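Four years at Clostutell, and what I'd tell my sister

My sister called last week, a little after nine at night, to say she had an interview coming up at the company where I work, and could I please tell her what it is really like. I talked for so long that her tea went cold and she had to put me on speaker while she made another one. Afterward I thought I might as well write it down, because a few of you have asked me the same thing in the comments (hello to everyone who found me through the soup post!).

So, Clostutell. We help small businesses train and keep their people. That sounds very grand, but most days it means phone calls with bakery owners and dental offices and one very lovely family who run a tile warehouse in Paltetti. They tell us what's going wrong, somebody keeps quitting or two shift leads won't speak to each other, and we sit with them and try to work out a plan. When I joined there were 55 of us, all on one floor, and you could hear every birthday song from every desk. Now there are 247, spread over three offices, and I still don't know all the names in the Kurnora one, which bothers me more than it probably should.

My first manager was Jae-hoon Tak, and I have to tell you about him because I think he is most of the reason I stayed. I came in that January knowing next to nothing. I'd been managing a shoe store, and I had this idea that office people would all talk in a special language and I would be found out by lunch. Jae-hoon took me along to a client visit on my second day and didn't introduce me as new. He just said my name and asked me what I thought, right there in front of everybody, and then he waited. He is a terrific waiter. I said something about how the schedule on the wall was written so small that you'd need to stand on a chair to read it, and the owner laughed and said her staff had been complaining about that for months. I rode home that evening feeling about ten feet tall.

We do a thing called the Ha, and new people always ask what it stands for. It doesn't stand for anything! One of the founders used to say "ha" whenever a problem finally came loose, and it stuck. Once a month we all get together and people stand up and tell a short story about something that got unstuck. Mine have mostly been small ones. I told one about a garage that started doing its handover over coffee, and another about a florist who learned to stop answering email after supper.

I should be fair and put in the harder parts too. The busy season is busy. Last fall I had so many visits lined up that I was living out of one bag and my house looked like it. I also think we've been slow about pay for the support team, and I have said so, and I'll keep saying so. And the new scheduling software makes me want to lie down on the carpet.
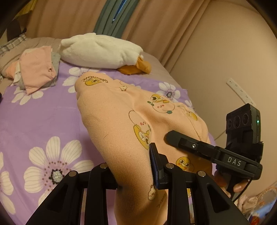
Clothes on the bed, cartoon print and purple flowers.

But then there are the letters. We keep every thank-you note that comes in, and somebody added them up for the anniversary party and got to 1,527. They're in binders by the kitchen in the main office. I read a few whenever I'm waiting for the kettle. My favorite is from a man who owns a car wash and wrote only, "They came back after the holidays. All of them." I've thought about that note on a lot of long drives.

My sister wanted to know if people are kind there, and I said yes, mostly, in the ordinary way. When my dad was in the hospital, three people I barely knew took over my calls without making a fuss about it, and one of them left a lasagna on my porch. I still have her dish, come to think of it. I've got to get that back to her.

She also asked what to wear, and I told her something with pockets, and that she should ask them plenty of questions. The interview is on the second floor, the elevator is slow, and the parking lot behind the building fills up by 8:30, so she's going to take the number 77 bus and get off one stop early for the walk. I'll let you know how she does.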